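Kellwood Winter Soup Swap: Your Questions Answered

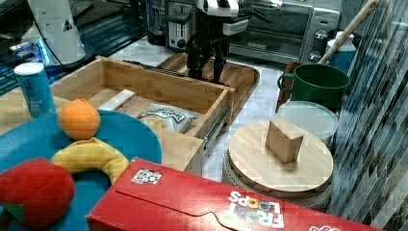
What is a soup swap?
Everyone makes one big pot of soup at home, freezes it in quart containers, and brings it to the hall. You go home with the same number of quarts you came with, all of them different. It's such a simple idea, and it fills a freezer like nothing else I know!

When and where is the next one?
The first swap of the season is in December at the Cutgate Road hall, in the big room by the side entrance. Doors open at 10 in the morning and the choosing starts half an hour later. The exact date goes on the sign-up sheet once the hall confirms it.

How many quarts should I bring?
Six is the usual number. Four is fine if your pot is small. Please freeze them solid, which takes a full night in most home freezers (two nights if you stack them).

How does the choosing work?
You draw a number at the door. Then comes the best part — the telling of the soup. Each cook gets a minute to say what they made and why we should want it. After that we go around in number order, one quart per turn, until the tables are clear.

Do I have to give a speech?
No, you can hand your label to the host and they'll read it out. But do try it once! Last winter we heard a wonderful story about a split pea recipe that had crossed an ocean twice.

What goes on the label?
Name of the soup, your first name, the day you made it, and every ingredient. Write "contains" in capitals before nuts, dairy, wheat, shellfish, or egg. Painter's tape and a permanent marker hold up well in the cold.

Which soups freeze badly?
Anything with a lot of cream can split, and potato chunks go grainy. Noodles turn to mush, so leave them out and add a note telling people to cook some fresh. Lentil, bean, and tomato soups come back beautifully.

I can't cook much. Can I still come?
Please do. A pot of black bean soup from cans counts, and people fight over it.

What about leftovers?
Spare quarts go to the Abera Street pantry freezer. Last season that came to 35 quarts out of the 225 that were brought in, and we'd love to beat it.

Is there a fee?
It costs $2 a household, toward the hall. Kids are free and very welcome at the tasting table.

Related
Plamutdale Bread Exchange: How to Join
Freezing Beans and Broth
Labels You Can Print at Home
Last Winter's Favorite Soups
Directions to the Cutgate Road Hall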